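Nachsendeadresse

Der Zug nach Emville fährt um 4. Sie hat noch den Schlüssel abzugeben, den Zähler abzulesen, die Frau unten wegen der Post zu fragen. Steht trotzdem in der Küche. Trinkt Leitungswasser aus der hohlen Hand, weil die Gläser schon weg sind.

Tasbridge. Sechs Jahre. Oder sieben, je nachdem, ob man das erste Jahr zählt, in dem sie jedes Wochenende zurückgefahren ist zur Mutter.

Auf dem Klingelschild steht noch Urbonaitė, die Vormieterin. Sie hat das nie geändert. Erst keine Zeit, dann kein Schraubenzieher, dann war es eben so. Die Paketboten haben sie so genannt, der Mann vom Kiosk auch. Guten Morgen Frau Urbonaitė. Guten Morgen. Was soll man da sagen, nach dem dritten Mal.

Im Januar kam dann der Brief. Handschrift, blaue Tinte, Poststempel Sidberg. An die richtige Urbonaitė natürlich. Sie hat ihn auf den Kühlschrank gelegt. Drei Wochen lag er da. Dann hat sie ihn aufgemacht, über Wasserdampf, wie im Film, und es hat überhaupt nicht funktioniert, das Papier ist gerissen.

Eine Seite. Es tut mir leid wegen dem Garten. Komm wenn du willst, der Schlüssel liegt wo er immer liegt. Keine Unterschrift.

Sie hat geantwortet. Das ist das Schlimme. Einen Satz nur: Ich überlege es mir. Auch ohne Unterschrift. 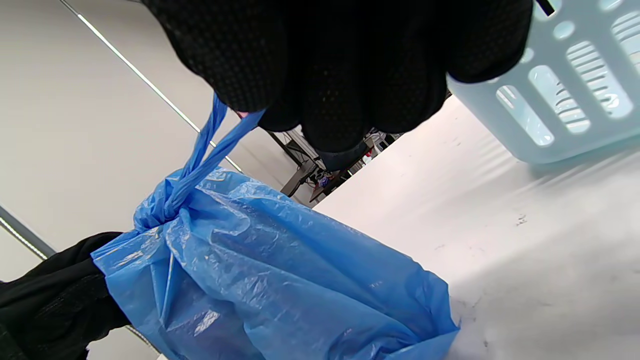 Danach kamen die Briefe alle zwei Wochen. Der Garten, die Stachelbeeren, ein Hund, der nicht mehr richtig sah und gegen den Zaun lief. Sie schrieb zurück, immer kurz, immer vorsichtig, damit nichts auffiel. Fragte nach dem Hund. Sie hat sie alle aufgehoben, im Schuhkarton, und heute früh den ganzen Karton in den Müllbeutel gekippt, einen von den blauen, Zugband zu, Knoten rein, fertig. Steht jetzt im Flur. Eine halbe Stunde später hat sie den Knoten wieder aufgefummelt, mit den Zähnen zum Schluss. Nur den letzten Brief raus. Nur den.

Der letzte ist vom 08/08/2022. Als einziger mit Datum, oben rechts, sehr ordentlich. Als hätte jemand dafür ein Lineal genommen.

Ich werde am Sonntag 60. Du musst nichts mitbringen. Ich weiss übrigens schon lange, dass du es nicht bist, sie hätte nie nach dem Hund gefragt. Komm trotzdem.

Sie liest es im Stehen. Dann nochmal auf der Treppe, den Beutel in der anderen Hand, er schlägt ihr bei jeder Stufe gegen das Knie. Unten die Tonne, Deckel auf, Deckel zu. Den Schlüssel in den Briefkasten. Den Zähler hat sie vergesen.

Am Bahnhof nur ein Schalter offen, Schlange bis zur Tür. Der Zug nach Emville steht schon da. Gleis 3.

Und nach Sidberg, fragt sie, wann geht da was.

Bis zu 3 Stunden müssen Sie warten, sagt der Mann hinter der Scheibe. Einfach oder hin und zurück?

Sie sucht in der Jacke nach dem Geldbeutel.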